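April, evening

Walked down to the creek after work to see the tires again. They are still there, more than 100 by my count, and now there's a mattress on top.
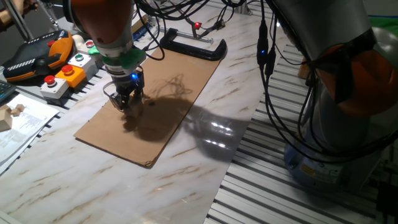

Geum-ok Do called the county about it in the morning and got a case number, 3669. The woman on the phone said a crew would need 2 weeks. Joon-young Yang thinks it came off a truck at night – he heard an engine by the bridge and didn't get up to look. The fine for dumping is $3000 if they can put a name to it.

Zineb Filali wants a gate across the track. Man-sik Kwon is against it, as he uses the track to get to his lower field. I said I'd ask him again. Bought milk and stamps on the way home.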